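FOR IMMEDIATE RELEASE

Aug 21, 2026

Takudlow Announces Zultard, a Standalone Investigation Campaign for Tabletop Groups

Print and electronic editions to ship in December; free quick-start rules available today

Takudlow, a publisher of tabletop roleplaying games, today announced Zultard, a standalone investigation campaign written by Cường Quan and developed by Krum Vukčević. The book contains a complete rules set, a campaign in five parts and a reference section for the game moderator. No other Takudlow title is required for play.

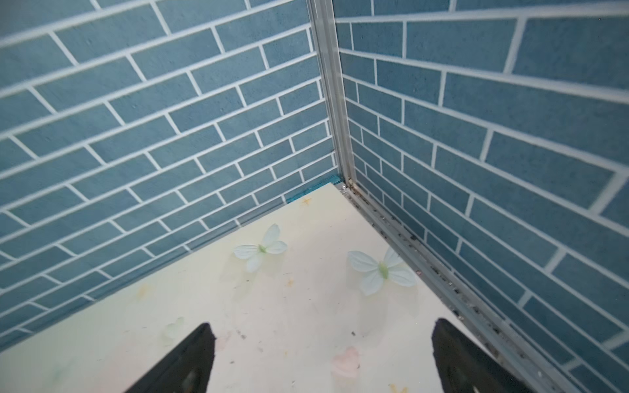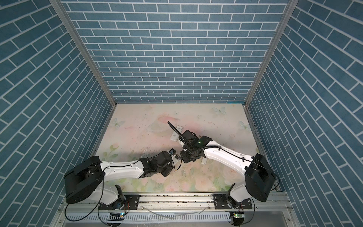
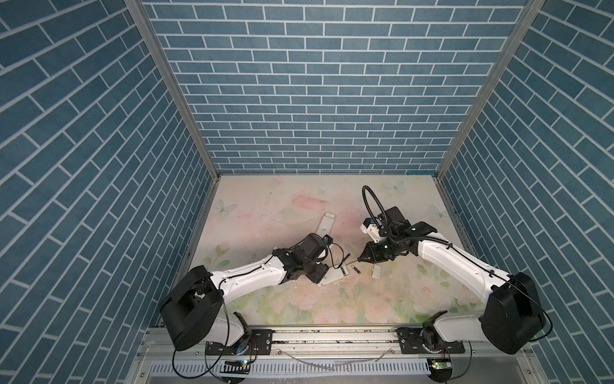 Setting and Premise

Zultard takes place in Eichhorn, a river port with a failing cannery, two rival newspapers and a municipal archive that has been closed to the public for 30 years. The player characters are claims investigators sent to settle an ordinary property dispute. The claimant cannot be located, and the parcel described in the deed does not match any survey held by the town.

The campaign has no fixed scene order. Each of its five parts presents a set of locations, a set of people with stated goals, and a timetable of events that proceed unless the investigators intervene. Groups may begin with any of the first three parts. The fourth part becomes available once the investigators hold two of the three survey maps, and the fifth follows directly from the fourth.

Horror content is moderate and mainly concerns altered records, missing time and unreliable memory. A content list appears on the page before the introduction, with a page reference for each entry so that a moderator can locate and remove material before a session.

Rules

The game runs on Drerex, the house system Takudlow has used in its shorter scenarios. Characters have four abilities and a list of trained skills. A skill applied in the right place always yields the basic information; dice are rolled only for speed, discretion or additional detail. A failed roll costs time, which is tracked on the campaign timetable.

The version of Drerex printed in Zultard has been revised in several respects:

- Pursuit and physical conflict now use a single procedure, resolved in one roll per participant per exchange.

- Strain replaces the earlier Shock and Fatigue tracks. Strain recovers between parts and does not recover between sessions.

- Contacts are bought with the same points as skills. Each contact can be called on once per part without a roll.

- The optional rules for firearms have been cut to a single page.

Characters from earlier Drerex scenarios can be converted with a one-page worksheet in the appendix. Conversion is not recommended for characters who have already completed a long campaign, as their skill totals will exceed the limits assumed in the first two parts.

"The earlier scenarios were written to be finished in one evening, and the rules showed it," said Quan. "A timetable that runs for months of game time needs costs that carry over. Most of the revision work went into that, and very little of it will be noticed at the table."

Materials for the Moderator

The reference section contains 101 numbered handouts, among them letters, ledger pages, survey extracts and newspaper clippings. Every handout is listed in a master table giving its location, the facts it establishes and the other handouts that establish the same facts. No conclusion required to complete the campaign depends on a single handout.

Maps of Eichhorn are supplied in two versions, one labeled for the moderator and one unlabeled for the players. Floor plans are drawn to a common scale. The electronic edition includes all maps and handouts as separate files, and the labels can be switched off in each.

The index was compiled by hand and covers people, places, handouts and rules terms in one alphabetical sequence. Page references to handouts are set in bold.

"We asked outside moderators to run the campaign from the book alone, with no notes from the author," said Vukčević. "When they stopped play to look something up, they wrote down what it was and where they first looked. The index and the master table were rebuilt from those sheets. The second part was also reordered, as the boarding house kept coming up before it had been introduced."

Session Length and Group Size

Zultard is intended for three to five players and one moderator. Each part takes between four and seven sessions, depending on how much of the optional material is used. An appendix gives adjustments for a single player, including a reduced timetable and two additional contacts at no cost.

The third part can be run separately as a short campaign. Notes on closing the story at that point are given at the end of the part.

Editions and Availability

The print edition is a hardcover with a sewn binding and two ribbon markers. The first printing is limited to 3,000 copies. A softcover is under consideration but has not been scheduled.

The electronic edition is bookmarked and fully searchable, and is included at no charge with print orders placed directly with Takudlow. Retailers taking part in the publisher's bundle program may offer it on the same terms. It will also be sold separately.

Both editions ship in December. Preorders open with this announcement. Orders containing other in-stock titles will be held and shipped complete unless the customer selects split shipping at checkout.

The quick-start document contains the core Drerex procedures, four ready-made characters and an introductory case set in Eichhorn one year before the campaign - it shares no plot information with the main book and can be played by groups who intend to continue.

Review Copies

Electronic review copies are available to press on request. Print review copies will be sent after the first printing has been received from the bindery. Reviewers are asked not to reproduce handouts from the fourth and fifth parts.

About Takudlow

Takudlow publishes tabletop roleplaying games and scenarios with an emphasis on investigation. Its catalog includes the Drerex line of single-session scenarios. Press and retailer inquiries may be sent through the contact form on the publisher's website.

###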